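Fifteen days without a kitchen

15 June 2019

So we finally signed off on the plans for the Gastow house, and I have been eating toast in the laundry room ever since. Kekeli Abubakari is doing the work (she did my sister's place over in Dahlgren, and I'd have hired her on the baseboards alone), and she says 15 days start to finish. I have a calendar on the wall and a pen on a string!

What I didn't plan for was the food. I've got a toaster, a slow cooker and one good knife.

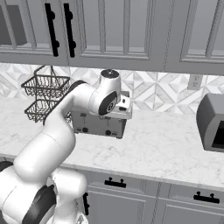 The slow cooker has been the hero so far. Week one was chili, then chili on potatoes, then a bean thing I made up that the kids flat out refused. My neighbor Thierry took pity on us and brought over a chicken pie — still warm, with a leaf cut out of the crust — and we ate it on the porch steps with paper plates on our knees.

Washing up is the part I hate. I do it in the bathtub, kneeling on a folded towel, and my back lets me know about it.

Anyway, colors. I went back and forth on white for months and then fell hard for gray in January. My mother thinks gray is gloomy. My mother also has orange countertops, so.

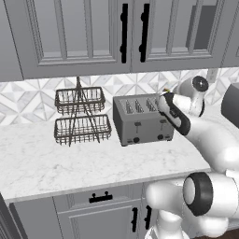 Gray doors, black bar handles and that triangle-and-diamond tile.

If you have any slow cooker recipes that aren't chili, please leave them in the comments. I'm begging you.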